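Item 4. Didetti hand-held gripper kit, trial review

The kit from Didetti has been on trial since November. Of 136 small-item tasks logged, 13 were rejected at upload, mostly for lost tracking. Jewellery sorting from a shallow tray was added to the task list at Phelan's request – rings, bangles and bead strings to be handled singly. Padding wear to be checked after every 80 tasks. 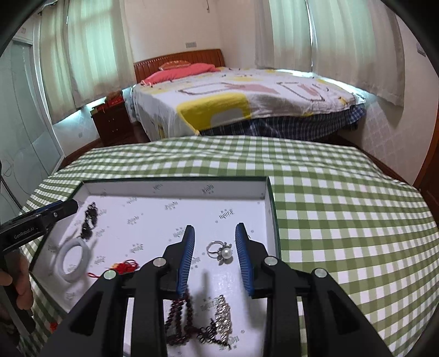
Luana Bittencourt asked whether the quote covered spare finger pads, as the Sitodach offer did. The supplier has confirmed pads are extra and sold in sets of 5. She noted that thin chains remain the slowest items and asked that they be timed separately.

Agreed: trial extended on current terms. Written pad pricing to be obtained before any order is placed.

Item 5. Flenana service contract – held over.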